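The Basket by the Flowers

One corner of the table, one woven basket, and why so many of us can't leave it empty

By Pornthip Wattanapong

November, early afternoon, the big hall on the Busbridge road. Cold floor, decent light. I went to write about table setting and came home wanting to write about baskets. Blame the tan ones. Every stylist I know has a tan one.

The setup is the oldest in the book. Basket, flowers, white table. Put them close together and the eye stops there. Move them a foot apart and you have two things on a table and a lot of nothing in between. I have done it wrong in my own house for 9 years, basket on the counter, flowers marooned on the sill, and wondered why the kitchen looked like a waiting room.

A word on handles. People buy a basket for the weave and forget the handle. Big mistake. The handle is what you see first when you come at it from a low angle, sitting down, say, or if you're six years old. It gives you height without adding stuff. And it leaves a space you can look through, so the flowers behind still get a say.

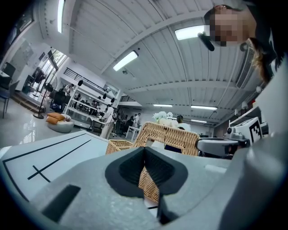
Should a basket on a table be filled or left empty?
Filled, but only to the rim. Bread, folded napkins, lemons, the mail if you must. Once things poke up past the handle it reads as storage and you've lost the table.

White flowers get called boring. I've said it myself, in print, in this magazine. I take it back, mostly. Against tan wicker they do the job colored ones can't, they stay quiet and let the weave show. Keep the leaves on. Stripped stems look like a florist's bucket at closing time, and the green is what stops it all going wedding.

Real or fake? I keep both. My fake ones came from Fairweather, a shop that sells them by the stem and wraps them like the real thing, and from across a room my own sister was fooled. Dust them. Hair dryer, cool setting, hold the stem so it doesnt flap. The real ones I buy on a Thursday-ish sort of whim and they last as long as they last.

Then the vase. Tall, plain, white if the flowers are white. I used to think that was a waste, all that pale on pale, but a tall white vase all but disapears and the bunch seems to stand up by itself. Next to a low basket you get a step — low, high, done. Two things the same height just sit there like strangers on a bench.

Money, quickly. I called round. Jurkell has a handled wicker basket in the fall list that I liked a lot until I picked it up and the handle creaked. Zengate's is plainer and better made and I bought it. You can spend 500 dollars on a hand-woven one if you're that way inclined and I won't stop you. I spent a good deal less and the dog can't tell.

Now the room. A big plain space is hard on small objects. High ceiling, strip lights, hard corners, and your poor little basket looks like somebody left it behind. Two fixes. Get it near daylight if there is a window to be had, wicker loves a side light, every strand picks up a bit of shadow. And keep the rest of the table simple around it. A white top with a few thin black lines on it is plenty of pattern. Put a checked runner down and the weave has to fight for it.

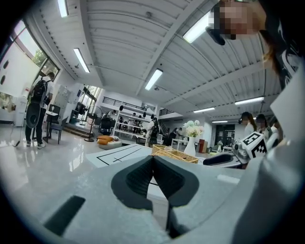
Tan wicker, white flowers, tall white vase: low beside high on a white tabletop.

Care, since readers always write in. Wicker hates two things, radiators and damp cupboards. Wipe with a barely wet cloth, dry it in moving air, never on the heater. A loose strand gets tucked back in, not snipped. Snip one and the next one goes, and by spring you've got a hat. A soft paintbrush gets crumbs out of the weave better than any vacuum I own.

Mine's on the kitchen table now, flowers right up against it. Napkins in it this morning. By four it had keys, a phone charger and half a bagel, below the rim at least.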